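4.2 Driver installation in the shared office

The second part of the study looked at how users install the driver of a multifunction printer when no technical person is present. We used the Witex device in the office of Welutow, where it prints, scans and copies for two departments. The manufacturer offers a full package and a basic package, and the user must choose one before the download starts. The full package contains the scan software and the fax tool. The basic package allows only printing.

From the print server we collected 1000 installation records, and 748 of them could be used. The others had no version number or were stopped by the user before the first file was copied. Most of the usable records belong to the basic package, although many of the same users asked later how to scan from their computer.

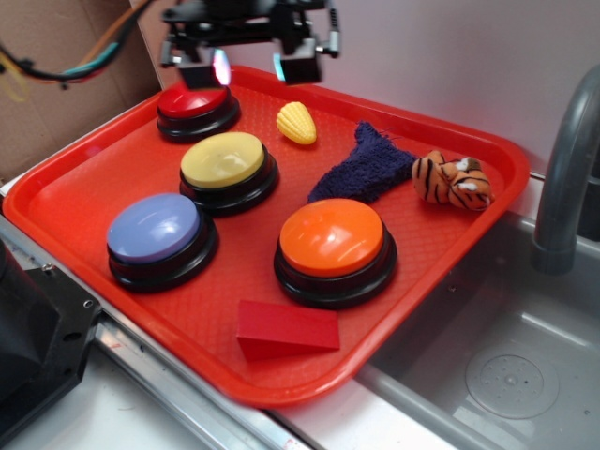 Figure 3. Four round push buttons with coloured caps on a red plastic tray.

A frequent difficulty was the moment of connecting the USB cable. The instructions say that the cable must stay unplugged until the installer asks for it. Many users connected it first, and the operating system then chose a general driver by itself. With this driver the printer worked, but two-sided printing was missing from the menu. To correct it, the user had to remove the device from the system, restart the computer and run the installer again.

For network installation the results were more regular. The installer found the printer without help when both machines were in the same part of the network. In the Ploltano building this was not the case, and the address had to be typed by hand. We prepared a short guide of 2 pages for this step and gave it to 40 users in November. Their remarks concerned mainly the name of the port, which is written differently in the installer and on the printer display.

We also compared the driver with Thân, an open package which supports the same device. It installs with fewer questions, but it does not report the toner level, and its scan function accepts only one paper size. For this reason we kept the manufacturer's driver in the tests of section 4.3.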